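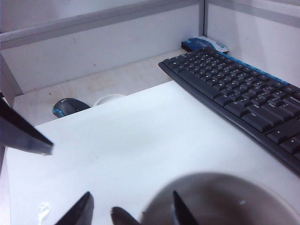 # The Erndale Worktop Oil

I started making this oil for my own kitchen, which is the least glamorous origin story going, but there you are. We'd put in beech worktops when we moved to Erndale and within a year the bit by the sink had gone grey and furry. I tried three tins from the DIY shop. One smelt of petrol for a fortnight, one never dried, and one looked lovely until somebody put a hot mug on it (me, it was me). So I got hold of some decent raw tung oil and a bag of wax and started messing about in the shed.

Some years on, I sell it in tins, and my shed has become a proper unit with a kettle. It's still one oil, and it still comes in one colour, which is no colour.

## What's in it

Pure tung oil, a citrus solvent to thin it, and a little carnauba wax. That's the lot. No driers, no pigment, no varnish hiding in there under another name. The solvent does smell of oranges while you're working, quite strongly if I'm truthful, so open a window. It clears off over the next few days.

Tung oil is pressed from a nut, so if there's a serious nut allergy in your house please ask your doctor before buying anything with it in, mine included. I'd much sooner lose a sale.

## Sizes

| Tin | Good for |
|---|---|
| 100 ml | Chopping boards, spoons, a stool, trying it out |
| 200 ml | Small table, a shelf or two, topping up a worktop you've already done |

I get asked for a five litre drum every now and then. I don't do one, sorry! Once a tin's been opened the air gets to it and the oil begins to thicken, and most people would end up throwing half a drum away. If you've got a big kitchen, buy several of the larger tins and open them one at a time. Drop me a line first with your measurements and I'll tell you how many, and I tend to guess low, so you may have to come back for another.

## Which woods it likes

Beech and oak are what I've used it on most. Oak takes the first coat so fast you'll think you've spilt it down a drain. Ash is nice, walnut goes gorgeously dark and stays that way, and maple hardly changes, so don't expect fireworks.

Iroko and teak are a bit of a faff. They've got their own natural oils in them and mine can sit on top looking sulky. Wipe the surface over with methylated spirit first, let it flash off, then go very thin. Test it on the underside of something.

It won't do anything for laminate, painted wood or anything that's been varnished. If you drip water on your worktop and it sits there in a perfect bead, there's already a finish on it, and that needs sanding back before you open the tin.

## Putting it on

Sand down to 120 grit, then 180. You can go finer but the wood closes up and drinks less, and on a worktop I want it to drink. Hoover up the dust, then go over it with a barely damp cloth and leave it until it's bone dry.

1. Shake the tin. The wax settles.
2. Pour a small puddle and spread it with a lint-free cloth, along the grain. Keep it moving.
3. Leave it for twenty minutes or so. If you see dull patches where it's all gone in, feed those a bit more.
4. Wipe off everything left on the surface. All of it, then go round again with a clean cloth, especially in corners and round the tap.
5. Wait a full day, more if it's cold.
6. Do it again. Four coats on a new worktop, five round the sink.

Number four is where it goes wrong for people. Oil left sitting on top dries to a sticky, wrinkly skin, and then they email me to say the oil's no good. If it's happened to you, don't panic: rub it with fresh oil and a white nylon pad, which softens it, then wipe properly.

Do the ends and the cut-outs too, please. The end grain round a sink is where the water gets in, and it's the bit every fitter skips.

**Rags.** Oily rags can heat up and catch fire on their own when they're scrunched in a bin. Lay them out flat outdoors, one layer thick, until they've gone stiff, or drop them in a bucket of water. I put a card in every parcel about this and I'll keep doing it.

## Drying and curing

It'll be touch dry in a day. You can use the kitchen gently after two or three. But tung oil cures slowly, and it needs a good few weeks before it's as tough as it's going to get, so mop up wet rings and use a trivet in the meantime. Use a trivet afterwards as well, come to think of it. No oil will save you from a cast iron pan straight off the hob.

If you're doing it in winter, have the heating on. I did a batch of test boards in the unit one January and they were tacky for ever.

## Keeping it nice

Warm water, a drop of washing-up liquid, wring the cloth out, done. Stay away from bleach sprays and those kitchen wipes, they strip it. When water stops beading by the sink, give that area a thin coat. You don't need to do the whole run every time, it blends in on its own after a week. Mine gets a proper going-over every September, before the windows are shut for the year.

Black marks are usually iron and water, from a wet tin or a pan. A bit of oxalic acid crystal in warm water shifts them (gloves on, rinse well, let it dry), then oil over the top.

## What people have said

> "Did our oak island and a breakfast bar. First coat vanished, second coat looked patchy and I nearly rang you up to shout. By the fourth it was beautiful. My only grumble is the lid, which I had to lever off with a screwdriver."
> Rizwan Mohmand

> "Used the small tin on two old bread boards and a rolling pin. The orange smell hung about longer than I'd have liked, but the boards look better than they did new."
> Ehab Kabbaj

Rizwan's right about the lids. I've since moved to a screw cap with a foil seal, and if you've still got one of the old tins, warm the rim with a hot cloth before you attack it.

## How it compares with the others I make

People get muddled, so:

- **Erndale** is this one. Worktops, tables, boards.
- **Akasska** is a soft wax for furniture that doesn't get wet. Lovely sheen, hopeless by a sink.
- **Gautam** is the outdoor oil. It has a fungicide in it, so keep it well away from food.

You can put Akasska over Erndale on a table once the oil has cured. You can't do it the other way round, because oil won't go through wax, and you'd be back to the sander.

## Postage and returns

I post the tins in cardboard boxes with paper padding, and they go by road as the solvent counts as flammable. That means I can't send them overseas, and the Scottish islands take longer than I'd like. Orders in by 2 pm go out the same afternoon unless I'm out on deliveries.

Unopened tins can come back within a month. If one turns up dented and weeping, send me a quick photo and I'll post another, and you needn't send the leaky one back. Pop it in a tray outside and use it up if you can.

An unopened tin keeps for two years somewhere cool. Once opened, squeeze a bit of cling film down onto the surface of the oil before you put the cap on and you'll get six months out of it. If it's gone thick like honey it's past it, and your local tip will take it with the old paint.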